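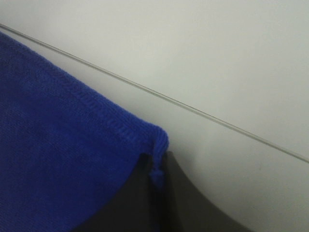 How does a robot find the corner of a cloth?

Folding a towel takes you a few seconds. You grab two corners, bring them together, and you are done. For a robot, the hard part comes before any folding. It has to find a corner.

The hand of a robot is often called a gripper. The one at Kiltwood has two dark fingers and a small camera near the wrist, so the camera sees what the fingers are close to. The cloth is bright blue with a stitched hem, and at its corner there is a little tuft hanging down.

Robots do what their software tells them. Software is a set of instructions, and the software for this job is split into 3 parts.

Part 1: Seeing

A camera picture is made of tiny colored dots called pixels. To a computer, each pixel is just a few numbers. The seeing part of the software is named Ullaver, and it has to decide which pixels are cloth and which are something else.

Blue cloth on a pale surface is a good start, because the numbers are very different. Shadows make it harder. A shadow changes the color of whatever it falls on, so a dark bit of cloth and a dark finger can look alike to a computer.

Next, Ullaver looks for the edge of the cloth and follows it. If the edge makes a sharp turn, there may be a corner. It may also be a fold, and folds can look a lot like corners. The hem helps here. A real corner has a hem running up to it, but a fold in the middle of a towel usually has no stitches.

People taught Ullaver to do this by showing it 1,700 pictures of cloths. In every picture, a person had marked the corners. After enough pictures, the software could make good guesses about new ones.

Part 2: Planning

Now the robot needs a path for its hand. The planning part is called Skondden. It picks a place to grip and a direction to come from. It also has to keep the fingers from bumping into the table.

Skondden makes 20 possible paths and gives each one a score. Short, smooth paths get better scores. A path that hits something is thrown out.

Part 3: Moving

The last part is control. It sends signals to the motors and checks many times a second that the arm is where it should be. If the arm has drifted a little to the left, control moves it back to the right.

Cloth is tricky because it bends when you touch it. A wooden block stays the same shape, but a towel gets a new shape with every nudge. So the robot looks again as it works, and the three parts take turns.

Try it yourself

Drop a small towel on a table so it lands in a heap. Close your eyes and find a corner with one finger and your thumb. You can feel along the hem until it turns. Then try it with your eyes open but wearing thick mittens. Which way was easier?

Words to know

Gripper: the part of a robot that holds things.
Pixel: one tiny dot in a digital picture.
Software: the instructions a computer follows.
Hem: the folded and stitched edge of a cloth.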